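Grumel G2 Two-Finger Gripper: Review After Six Months
Posted 9 Apr 2019 by Győző Bozsik
Filed under: Grippers, Small Lab Budgets

We bought the Grumel G2 last October for the kitchen bench at our teaching lab in Rudosdale. I was asked to write up how the purchase went, mostly for other small labs that have an arm already and need to put something on the end of it. Our arm is a secondhand Balogh, and the bench is a length of countertop with ordinary household things on it.

Price first. The gripper lists at $1104. The mounting plate for the Balogh is another $200 and you can't do without it. The wrist camera bracket was $47. We had set aside $2000 for the whole job, and that covered it, with enough left for a spare pair of finger pads and a second cable. If I were doing the budget over, I would put the spare cable on the first order. Shipping on a small parcel cost us nearly as much as the cable did.

Setup took an afternoon. The mounting plate lined up with our wrist flange and the screws were in the bag. The manual is thin. It covers the bolt pattern and the connector and then sends you to a download page for everything else, so print the wiring page before you start. Edeltraud Schnyder did our wiring and had to redo one connector after reading it the wrong way around. The drawing shows it from the back without saying so.

We use the gripper for table clearing and dish loading. Students write the motions and we run them against plates, fruit and cups. None of this was bought from a robotics supplier. The props are the cheapest part of the plan and I would still give them a line in the budget, as plates get chipped and fruit has to be replaced. 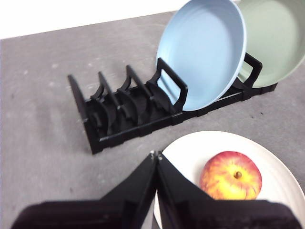
The G2 at the bench, fingers closed, with the plates in the rack and an apple on the white plate.

For plates, the G2 is good. The fingers come together in a narrow tip, and that helps when reaching between things standing close to each other. Closing force is set in software and holds steady from run to run. We settled on a low setting for dishes and have left it there since the winter.

Apples are harder. A flat finger face on a round fruit gives you very little contact, and at our plate setting the fruit tends to roll out. Turning the force up fixes that and bruises the apple. The soft pads help some. Grumel sells them in pairs, and ours are starting to wear at the edges.

Size is my main complaint. The fingers are wide toward the base and take up a lot of the wrist camera's view. We knew that from the drawings and bought it anyway, but anyone planning to work from a wrist camera alone should allow for a second, fixed camera. We didn't, and it is now on next year's list.

We also looked at the Cikisel, which has a longer stroke and would open wider around a bowl. With its controller it came in over our limit. A lab that handles mostly large items should get a quote on both.

Support has been fine. I wrote twice and had an answer within two days each time.

Good: steady force, narrow tip, simple mounting.
Not so good: thin manual, bulky in the camera view, pads sold separately.
Would we buy it again: yes, with the pads and the extra cable on the same order.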